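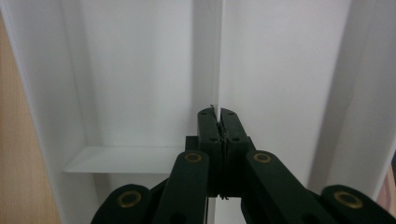 White shelving unit, center divider

Moving a white shelving unit and a light wood table, and what to do about marks on the wood

Posted in Furniture & Storage by dorkis_23

I'm moving out of a rental in June and have two pieces I would like to sell before then. One is a white shelving unit with a vertical divider. The other is a table with a light wood top. Both came with the place when I took over the lease, so I have no paperwork and don't know the maker of either one.

The shelving unit has to go down a stairwell with a tight turn. I would like to know if I should take the divider out first or leave it in. I pushed on it lightly and it doesn't move, but I can't find any screws on the front.

The table has dark marks on the top. I tried a damp cloth with dish soap on Wednesday and it made no difference. I don't know if the top is real wood or what finish is on it. Should I sand the marks out, or sell it as it is?

2 replies

gestunov
13 posts

Leave the divider in. On most units like that it helps keep the top from sagging and the whole thing square. If it is held by dowels and glue you will tear up the panel getting it out, and you won't get it back in straight. Look underneath and on top for screw heads or plastic caps before you decide anything.

Measure the stairwell at the turn, at the narrowest place, including the handrail. Then measure the unit corner to corner on its side. Mine was 891 mm across and went down standing on end with one person below and one above. Take any loose shelves out and tape the pegs in a bag to the back. Wrap a blanket around the front edges, because white edges chip first and buyers notice it.

I don't know about the table. 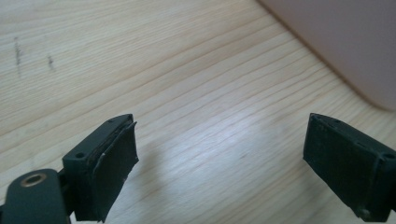

Tumaini Mussa

I can answer the table part. My table has the same kind of pale top, with two short dark marks near each other on the upper left, one longer than the other. Marks like that can be rubber or metal rubbed off onto the finish, or they can be scratches with dirt in them. Run a fingernail across. If it catches, you have a scratch and rubbing won't remove it.

If it doesn't catch, try a clean white pencil eraser first. Use light pressure and go with the grain. Next try a little mineral spirits on a soft cloth, but test it on the underside and open a window. Wipe the spot with a barely damp cloth afterward and dry it. Stay away from melamine sponges on anything with a shine to it. They leave a dull patch that is easier to see than the mark was.

Don't sand until you know what it is. Look at the end of the top from the side. If the grain lines on the surface carry over the edge and you see end grain, it is probably solid. If there is a thin layer on top of something else, sandpaper can go right through it.

For a sale I would leave the marks, put a close photo of them in the ad and take a little off the price.

3110 views. Filed under: shelving, wood tables, moving out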